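Search articles... Go

Countertop (kitchen)

May 11, 2026
By Duangjai Wattanapong
2 min read 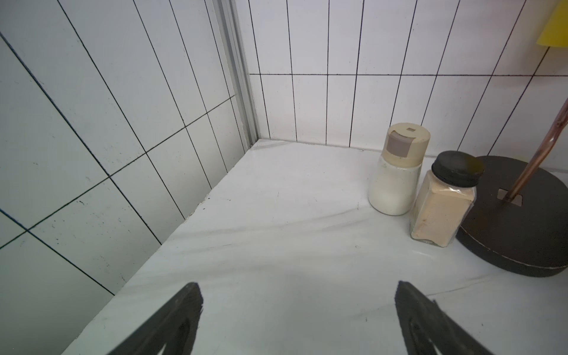
A countertop, also counter or worktop, is a raised flat work surface in a kitchen, bathroom or workroom. Usually fixed on top of base cabinets. Common materials: natural stone, engineered stone, laminate, wood, tile, concrete, steel. Stone slabs vary a lot in color and pattern. A white marbled surface with soft gray veining, running on a diagonal, is one familiar look, often paired with tiled walls where the counter meets a corner. Real marble is a metamorphic rock, mostly calcite, and reacts with acids such as lemon juice or vinegar. The dull marks left behind are called etching. Not the same thing as a stain.

Depth and height

Standard depth in North America is a little over 600 mm. Height varies by country and by cabinet maker. Lower sections sometimes put in for baking or for seated use.

Edges and joints

Square, eased, bevel, bullnose. Corners are either mitered or butt jointed, depending on slab lenght and layout. Gap at the wall is normally filled with flexible sealant, as grout tends to crack there.

Care

Mild soap and water. Sealing slows down staining on porous stone but does not stop ettching. Laminate scorches under hot pans, wood needs oil now and then.

In Sitstead

The Sitstead workshop of Lucie Lachance cut counters from local stone for 16 years. Later sold to Skurus, which moved over to engineered slabs 2 cm thick.

See also: Backsplash, Kitchen cabinet, Sink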